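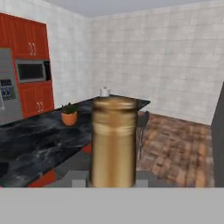
7 de marzo de 2021. Cuaderno del taller, brazo de cocina.

Sigo con la simulación antes de tocar el brazo de verdad. La pinza nueva, la que imprimimos en octubre, ya está en el modelo con las medidas corregidas. En el simulador los dedos abren 105 mm. En el banco el tope mecánico está a 73, así que he limitado el recorrido en el fichero de configuración y lo he dejado comentado.

La cocina es la escena Primwood, la de la isla de mármol negro y los muebles rojos. El objeto es la lata dorada. Para el agarre uso la cámara de la muñeca, con la pinza abajo y la lata vertical en el centro. Los reflejos del metal le sientan mal a la segmentación: a ratos separa el borde superior del resto del cuerpo y calcula un centro demasiado alto. Con la maceta no pasa. Probar con un material mate para ver si es solo eso.

Tanda de anoche: 1.000 intentos, 38 fallos. No he mirado todavía en qué fase cae cada uno. Los registros están en la carpeta vuter, sin ordenar.

Tsion Lemma me pasó su versión del controlador Han. Compila, pero pide una biblioteca que no tenemos en el ordenador del taller. De momento sigo con la vieja.

Montaje: la placa Clurico se reinicia si muevo el hombro y la pinza a la vez. Sospecho de la fuente. Medir tensión con carga. El cable del codo roza con la brida, cambiarlo por uno más largo.

Pendiente:
Repasar los fallos de la tanda.
Bajar la velocidad de cierre y repetir.
Pedir tornillos M3, quedan los cortos.
Preguntar a Tsion qué versión de la biblioteca usa.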